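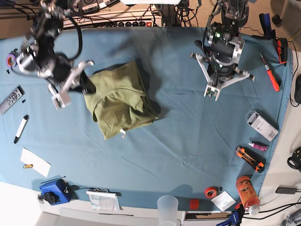
Cullby and Kastanov Announce Joint Support Program for Retail Clients

Cullby, a provider of order management software for independent retailers, has signed a partnership agreement with Kastanov, a customer analytics firm. The agreement was signed on Wed 19 June and covers clients of both companies.

Under the agreement, Kastanov's reporting tools will be offered inside the Cullby dashboard. Store managers will be able to review returns, delivery times and customer feedback on one screen, with no second login. Existing Cullby clients on an annual plan will receive access at their current rate until renewal.

A pilot is under way with 80 stores in the Tamumero retail group. Participating stores have been assigned to one of two support teams, led by Telma Ocampo at Cullby and Cristóbal Durán at Kastanov. The companies expect to extend the service to 1,000 stores in November.

"Our clients have asked for clearer figures and fewer systems to learn," said Zulema Bravo, Director of Partnerships at Cullby. "Kastanov already works with many of the same retailers, and the two products share a common data format — a practical advantage for everyone involved."

Training will be delivered online in four sessions. Account administrators will receive registration details by email and may enroll up to two members of staff per store. Questions about contracts and billing should be directed to Zaid Awwad in Client Services.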